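The cactus on my work table

I bought the cactus in February from a small shop called Cervantes, two streets from my apartment. I did not plan to buy anything. I went in to ask for a bag of soil, and I came out with the soil, a cactus and a white planter with six sides. The planter cost more than the cactus.

At home I had one problem: there was no place with good light which was not already full. My cousin Otis Park says that I collect small containers the way other people collect stamps. He is right, I think. I have little white cups, pill bottles that I keep after they are finished, and plastic trays in every color. They are useful for screws, seeds, buttons and the many things that have no other home.

So I decided to look at what a small object needs from a table. First, it needs a surface that you like to see. I have a great love for light wood with long stripes in the grain, the butcher-block kind. Every white thing looks clean on it. Second, it needs a tray. My favorite trays are the orange ones you can see through, because the wood still shows under them and the table does not feel heavy.

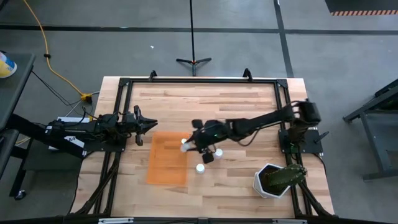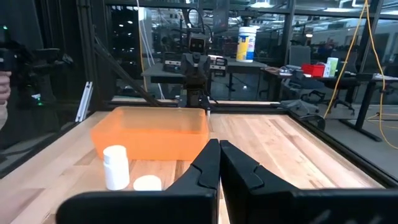
White cups and the cactus in the first photo, the white bottle and its cap in the second. The orange tray is in both.

My rule for the tray is simple. What I use today can stand on the table, and in the evening it goes into the tray. Caps are the hardest part. I always put a cap down "for one moment" and then I look for it for 23 minutes — usually it is under a newspaper. Now I try to put it on the bottle again at once, and I succeed maybe half of the time.

The cactus does not go into the tray, of course. It stays near the corner, where my sleeve does not meet it. It leans a little, and I turn the planter every 7 days so that it gets light from the other side. I cannot say yet if this helps. Otis wants me to give it a name, but I prefer to wait until it has a flower.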